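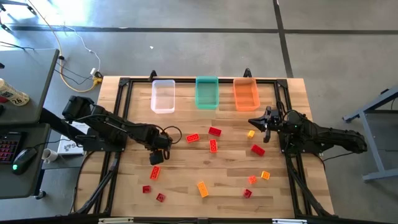 Informe de avance: clasificación de piezas por color

Inicio > Proyectos > Hodenska > Informes

Resumen | Actividades | Materiales | Presupuesto | Contacto

Octubre – Eduard Procházka, coordinación técnica

1. Objeto del informe

El presente documento da cuenta de las actividades realizadas en el segundo trimestre del proyecto Hodenska, financiado por la Fundación Kevby, y se remite a Dušan Bartoš conforme a lo previsto en el convenio.

2. Puesto de clasificación

Ha quedado definida la disposición del puesto. Los tres recipientes de plástico translúcido se colocan en fila al fondo del tablero de madera: el transparente a la izquierda, el verde azulado en el centro y el naranja a la derecha. Las piezas de construcción, también translúcidas, se reparten por el tablero sin orden fijo y con los recipientes vacíos. Para la serie inicial se emplean doce piezas, ocho rojas y cuatro en tonos anaranjados, de tamaños distintos.

La ausencia de un recipiente rojo es deliberada. El protocolo asigna las piezas rojas al recipiente transparente y las anaranjadas al de su color; el verde azulado se reserva para la serie siguiente.

3. Grado de ejecución

De las 500 repeticiones comprometidas para el ejercicio se han completado 300. Se han descartado 37 por errores en la hoja de registro, que se repetirán antes del cierre.

4. Incidencias

El proveedor Pleltwood entregó el segundo lote de piezas con retraso – el pedido incluía tonos verdes – y ello ha obligado a aplazar la serie correspondiente. No se solicita modificación del presupuesto.

5. Próximos pasos

Se prevé iniciar la serie con piezas verdes una vez revisado el lote y enviar a Prasertsri los registros ya depurados para su contraste.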